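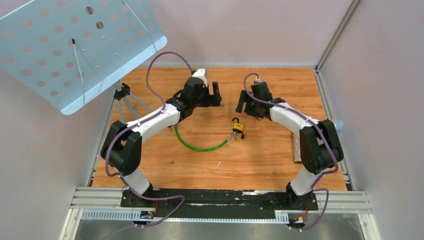

Section 3: Setting up your league in Neltska

Okay, you've installed Neltska and you've got your club login. Now we get to the part I enjoy most, which is building the season! I run the fixtures for an amateur soccer league, and I wrote this section after setting ours up twice (the first time I skipped step 4 and paid for it). Grab your list of teams and a coffee.

Before you start

You'll need the name of every club, their home field, and an email for one contact per club. If two clubs share a field, write that down too. Okabe Rovers and Trukix Athletic share one in our league, and I'll use them below.

3.1 Create the season

1. Open the League menu and choose New Season.

2. Type a season name. Keep it short, as it prints at the top of every team sheet and long names wrap onto a second line.

3. Pick your first and last match dates. We start in February, so I put in the first match date and let Neltska fill in the weeks after that.

4. Set the Points box before you do anything else. The default is 3 for a win and 1 for a draw. If your league gives bonus points, tick Extra Points and enter them now.

5. Press Save Season.

Caution: once the first result is in, the Points box locks. You can unlock it from the Admin page, but every table gets rebuilt and any deductions you typed by hand are wiped. I lost a whole evening to this one.

3.2 Add the teams

1. Go to Teams and press Add.

2. Enter the club name exactly the way you want it to show in the table. Cletis Town spent half a season listed as "cletis" in our league, and Relu Coman, their manager, still brings it up.

3. Choose a home field from the list, or press New Field if it's missing.

4. Add the contact's email and press Send Invite.

5. Repeat for each club.

Note: the invite link works for 30 days. If somebody lets it run out, open their team page and press Resend. You don't need to delete the team and start over (I did, and had to redo the field too).

3.3 Build the fixtures

1. Open Fixtures and choose Auto Build.

2. Pick Home and Away, or Single Round if you only play each other once.

3. Under Shared Fields, link any clubs that use the same one. I link Okabe and Trukix here, so they're never both at home on the same date.

4. Add your blackout dates. Cup weekends go here, along with holidays and anything the field owner has told you about.

5. Press Preview. Please, please look at it before moving on!

6. Happy? Press Publish. Everyone with an account gets an email right away.

Note: Auto Build tries not to give any team more than two away games in a row. With lots of blackout dates it sometimes can't manage it, and you'll see an orange triangle beside the team. Drag a match to another week and the triangle goes away if the swap is okay.

3.4 Squad limits

Each team can register up to 35 players, and the setting is under Rules. Chie Sakai, our registrar, likes to switch on Lock Squads after week 6, and I've come around to it. Late sign-ups then come to her for approval, so I stopped getting texts at midnight.

Caution: Lock Squads also locks shirt numbers. Ask your managers to check theirs first.

3.5 Postponed matches

1. Open the match and press Postpone.

2. Choose a reason. Waterlogged Field is the one we use most, by miles.

3. Leave the new date blank if you don't have one. The match moves to the Unscheduled list and stays out of the table.

4. When both managers agree on a date, open the match again, add it and press Confirm.

If the game was stopped partway through, use Abandon instead. It keeps the cards and the goal scorers on record while your league decides what happens to the result. Entering results and cards is covered in Section 4.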